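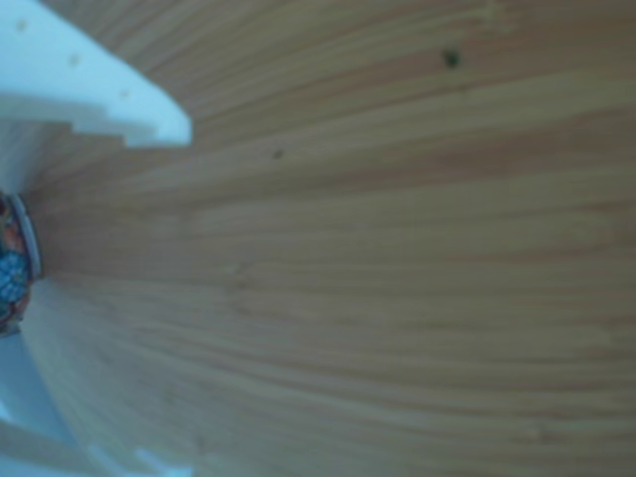

Trunura Checklist

A full, card-by-card checklist of the three Sundgate ski racing sets, in one plain CSV file. If you grew up sorting these on a bedroom floor and never knew which numbers you were missing, this is for you!

Current version: 23 September 2023

What's in it

The file trunura.csv has 1,378 rows, one per card. The base sets break down like this:

Sundgate Series One: 269 cards
Sundgate Series Two: 293 cards
Sundgate Series Three: 310 cards

The remaining rows are inserts, foil parallels and the mail-in cards, all of which have their own set code so you can filter them out if you only care about base.

Columns

set_code: S1, S2 or S3 for base, with a letter added for everything else (S2F is the Series Two foil)
number: as printed on the back, kept as text because the mail-in cards start with a letter
racer: name as printed, misspellings and all
racer_fixed: the corrected name, blank if the printed one was right
discipline: downhill, slalom, giant slalom, super-G, combined, or team
rookie: yes or no
variation: short note on any known printing difference
source: card, scan or guide
notes: anything else, sometimes quite long

The source column is worth a look before you rely on a row. "card" means one of us had the real thing in hand. "scan" means we worked from a clear scan of both sides. "guide" means the entry comes from the Hauser price guide and we haven't seen the card yet. All the base cards are now "card" or "scan", which makes me very happy. Most of the "guide" rows left are Series Three foils.

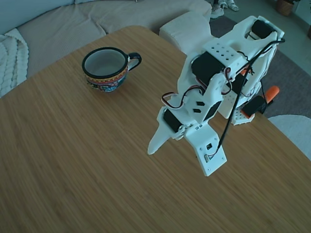

Cup on the bamboo table, robotic arm at right.

Known trouble spots

Series Two has a pair of cards numbered 114. Both are real, both are common, and there is no 141. We kept the printed number on each and put the explanation in notes. Please don't "fix" this one in a pull request, we've merged and reverted it twice.

The Flustau team card exists with a blue border and with a gray border. Hauser lists only the blue. The gray one is in the file as a variation, and it's a lovely card (snow coming down, everybody squinting).

Rookie flags follow the old rule of first appearance in any Sundgate base set. If you use a different rule, your count won't match ours, and that's fine.

Using it

Any spreadsheet program will open the file. Import the number column as text or you'll lose the leading zeros on the Series One inserts. Encoding is UTF-8, separator is a comma, and fields with commas in them are quoted.

Not included

Prices, population counts and card images. Prices go stale fast, and the pictures aren't ours to share.

Changes since July

Added the Series Three mail-in cards
Corrected discipline on a run of combined racers in Series One
Split variation out of notes into its own column

Contributing

Corrections are so welcome! Open an issue with the set code, the number, and a scan of both sides if you can manage one. Backs matter most, especially on foils.

Maintained by Heidrun Hollenstein. Domenica Camenzind typed in nearly all of Series Two and tracked down the gray border.

License: CC BY 4.0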